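Trostside Leftovers Log: README

Print this page | E-mail this page

Read this before opening the csv please. Most of the questions I get are answered in here somewhere.

What it is

A table of leftovers. What people in Trostside and Tremside put away after a meal, what day they ate it, or whether it went in the bin. 784 entries, one per dish. Started in May as a thing for our street, then Tremside heard and wanted in, so there are two areas in the file and they weren't run quite the same way (see Known problems).

Put together by Parvaneh Kordestani. Typing up mostly me as well, evenings.

Files

leftovers.csv - the main table
households.csv - one line per household, size and area only, no names
notes.txt - whatever people wrote in the margins, typed as written, swearing taken out
old/ - first go at the main table, ignore, kept so the row numbers in the notes still make sense

Columns in leftovers.csv

id - just a number. Gaps are deleted doubles.
house - matches households.csv
dish - free text. "Rice", "rice w peas", "RICE" are all in there. Have not tidied. Tidy it yourself and send me the list if you do, I'd be grateful
put_away - day 0, always. Should of left this column out.
kept_in - fridge, freezer, side, other. "Side" means left out on the worktop, usually under a plate or foil
box - yes or no, was it in something with a lid
grams - weight when it was put away. Blank if they had no scales, which is a lot of them
eaten_day - days after put_away. Blank if binned
binned_day - same the other way round. Both filled in means half and half
why - for binned only. forgot / smelt off / fed up of it / too little to bother / other

Weights

Grams is food only, or meant to be. We asked people to weigh the empty box first and take it off. Some did not. If you see a portion of soup over 3000 that's the stockpot as well. I have left those in and not flagged them, filter them how you like. Anything that reads exactly 400 in house 12 is a guess, they told me so, they'd had one tin of beans on the scales and called everything the same after that.

Lids matter more than I thought when we were writing the sheet. Clip lids, push on lids, takeaway tubs, a saucer on a bowl, all down as "yes" under box if the person thought so. A bowl with cling film is yes in Trostside and no in Tremside. Sorry.

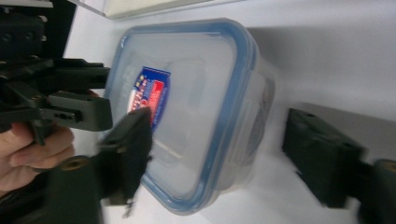

How it was collected

Paper sheet on the fridge door, pencil on a string. Sheets picked up when full. Prernus (the food swap shelf by the library) let us leave a pile of blank ones and a shoebox for the done ones. A few people texted theirs in and I copied those on to paper first so it all went through the same typing.

No prizes, no vouchers. People were told it would be put up for anyone to use and could ask for theirs to come out. One household did and it's out.

Known problems

- Freezer entries stop when the sheet was picked up. So if it's blank in both eaten and binned, it was probably still in the freezer. Do not count as eaten.
- Tremside sheets had no "fed up of it" box to tick until the second printing. Their early ones are under other.
- Bread. Some people logged every half loaf, most didn't log bread at all. I would drop it.
- Pets. Given to the dog is down as eaten. Argue amongst yourselves.
- People behave when there's a sheet on the fridge. Can't fix that.

What it's OK for

Seeing which dishes get forgotten, how long folk leave things, lesson plans, practising on messy data. The messy bit is real.

What it's not for

Food safety. Somebody eating rice on day 5 and writing a smiley is not advice. Also please don't scale it up to a whole town, it's neighbours who felt like doing it.

Using it

Free to copy and change. Say where it came from. The Najafi sheet (the one with the bigger boxes to write in) is in the download too, print it on A4 and it fits a normal fridge door.

To do

tidy dish names
split box into lid types
find the missing page for house 31
seperate freezer table maybe

Print this page | E-mail this page

Comments

greenbins_jo: Used this with my evening class, thanks. We grouped the dish names by hand, took the whole two hours. Will e-mail you the list.

Parvaneh: Yes please!! Will put it in with your name on unless you say not.

Tomk: Is kept_in the place it started or where it ended up? I've got a chilli that looks like it moved.

Parvaneh: Where it started. If it moved it should be in notes.txt under the same id. Should be.

house 12: it was soup tins not beans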